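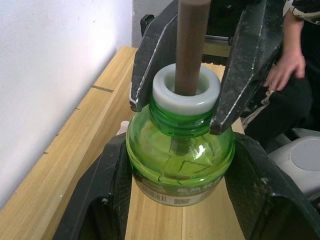
A green bottle with a white ring on its neck and a wooden rod standing inside.

Keep the bottle
by Mariann Bozsik

In my kitchen there are two shelves of empty bottles, and my family thinks this is two too many. I do not agree. A wide, squat bottle with a screw neck is a better object than most things we pay money for.

Last October I wanted a stand for my paper towels. The one at Katona cost 2,000 forints and fell over in the shop when I touched it. At home I took an old bottle, filled it halfway with dry sand, and put a round wooden rod in the neck. A plastic ring on top keeps the rod from leaning. It has stood beside my sink for 176 days in my daughter's calculation, and she is usually strict with numbers.

People tell me that glass and plastic are recycled anyway. Yes, they are -- but first somebody must collect them, wash them and melt them. To use the same bottle again, I need only warm water and a brush.

I also leave the labels on. Friends peel them off and then complain about the glue. A barcode on the kitchen shelf does not disturb me at all.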